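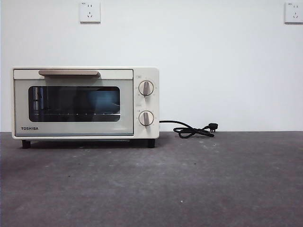 I want to make a case for the small oven with two knobs, and I want to make it before the last of them gets replaced by something that needs a password. My sister-in-law has been after me for months to upgrade. Hers has a screen, a probe, a phone app and a little chime that plays when the bagels are finished, and she is a lovely person and I will not be taking her advice. A knob tells you where it is. The two on the Toshiba up there are stacked one over the other, cream with a beige ridge across the middle to grab hold of, and you could tell from the doorway that both ridges are pointing straight up. Try that with a touch panel that has gone to sleep!

I grew up in a house with one big oven, and the big oven was an event. You planned for it. My mother would turn it on for a roast and then start looking around the kitchen for other things to shove in there so the heat wouldn't go to waste (a pan of apples, some stale bread for crumbs, once a pair of damp mittens, which we still bring up at Thanksgiving). I loved it. But I live in a second-floor apartment on the Fladadstead side of town now, and I cook for me and sometimes for one other person, and turning on a full-size oven for two potatoes feels like hiring a bus to go get the mail.

So the small oven does nearly everything. I keep track of dumb things, and in January I kept track of this one: I used the small oven on all but 8 days of the month, and I used the big one twice. Both times were for company. The rest of the month the big oven stored my sheet pans, and I think it was happy.

People hear "toaster oven" and think of toast, and okay, let's talk about toast, since it's the weakest part of my argument. A slot toaster makes better toast. It's faster and it browns both sides the same, and if toast is your whole life then go get one with my blessing. What it can't do is an open-faced anything. It can't do tomato on bread with cheese over the top, which I eat more often than I'd tell my doctor. It can't warm up half a burrito. It can't take yesterday's fries, which are a sad thing, and turn them into something you'd stand at the counter and finish.

My friend Sille Eskildsen thinks I'm being sentimental, and she has a point she makes very well. She says a cheap dial thermostat lies. She put an oven thermometer in hers and set it for 350, and it read 43 degrees too hot. She bakes a lot, real baking, things with layers, and to her that is a scandal. I put a thermometer in mine after that conversation and I won't tell you what it said, except that I now set it a little lower than the recipe wants and everything comes out fine. That's what you do with a small oven. You learn it the way you learn a car with a soft brake pedal. After a few weeks your hand knows how far to turn, and you stop thinking about numbers at all.

Sille's answer to this is that she shouldn't have to learn an appliance. My answer is that she spent a whole weekend reading the manual for her new one, so she learned it anyway.

The timer is where I get really stubborn. The kind I like is mechanical. You turn it, it ticks, it goes ding, the heat shuts off. There's a sound in the kitchen the whole time that means food is coming, and when the sound stops you get up. I've done my best reading to that tick. A beep from a phone means a text, or a dentist, or my cousin's dog has a birthday. A ding only ever means supper.

And I'd like to say a word about glass. I do not trust a recipe that says don't open the door, and with a window in the door right at eye level when I lean on the counter, I don't have to. I look in at the cheese. I look in again. My whole method for cookies is looking in. I know a serious cook would tell me the time and temperature should be enough, but 7 minutes in one oven is 10 in another, and a brown edge is a brown edge in any of them.

Now the money part. I went into Liyanage, the appliance place by the bus station, to see what's out there, and a very nice young man walked me to a countertop oven called the Comach. It was $779. It had a drawer. It could "learn my preferences," he said, and I asked what would happen if I preferred to turn it on, and he was a good sport about it. Next to it was the Sanach, smaller and cheaper, with one button that did everything depending on how long you held it down. I held it down. It asked me what language I spoke.

I'm not against all of it. If your hands hurt, or your eyes aren't great with tiny printing around a dial (mine are getting there, and I've put a dot of nail polish at my usual spot), then a big bright screen could be a kindness, and I'd want you to have it. If you have four kids and every one of them wants a different frozen thing, get the drawer. What bugs me is how hard it is becoming to buy the plain kind in a decent color, made well enough to keep. The plain ones get treated like something for a dorm room. A person should be able to spend grown-up money on a simple machine.

Anyway, my sister-in-law is coming to dinner next week, and I'm making the tomato thing, in the little oven, in two batches. She can listen to it tick.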